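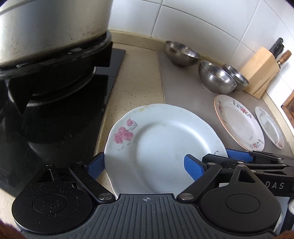

July 1, 2019: plates!

What a good day. I have to get this down before I sleep, because by tomorrow I'll only remember the tables of numbers and not how pleased I was.

We've been teaching the Lonen model to handle crockery from the hand-held gripper recordings, and until this week plates were the sore point. Bowls were fine, cups were mostly fine, but plates kept turning in the fingers the moment they were lifted. So today went entirely on plates, held upright by the edges with a blue pad on each side, in a proper kitchen with the hob and a big battered pot right next to the work. The one with the pink flowers is my favourite (scalloped rim, so the pads never meet quite the same curve twice, and I'm sure that's good for it).

The change we made is so small I'm almost shy of writing it down. In the old recordings we closed the gripper and lifted in one go. In the new ones we close, wait a moment, then lift. I made 24 recordings that way this morning, and my wrist knows it.

Then the result! We trained Lonen again with the new set mixed in and ran it on the arm at Gronow after lunch. Before, it dropped or twisted the plate on most tries. Now it stops by itself before lifting, just a little hang in the air, and then up it comes, straight. I made them run it again and again because I love watching that pause. It learned the waiting from us.

Things to sort out:
Bunus still lags when both grippers are recording, and the two tracks drift apart.
Try 3 heights of counter, not only this one.
Glossy hob: do the reflections upset the tracking? Check against the Lestorlow runs, which had a matt surface.

I'd like a clean comparison by August, same plates, same number of recordings, only the pause different. It's too early to say the pause did all of it, as the new set is also simply more data. But I do think it's the pause. Tea, then bed.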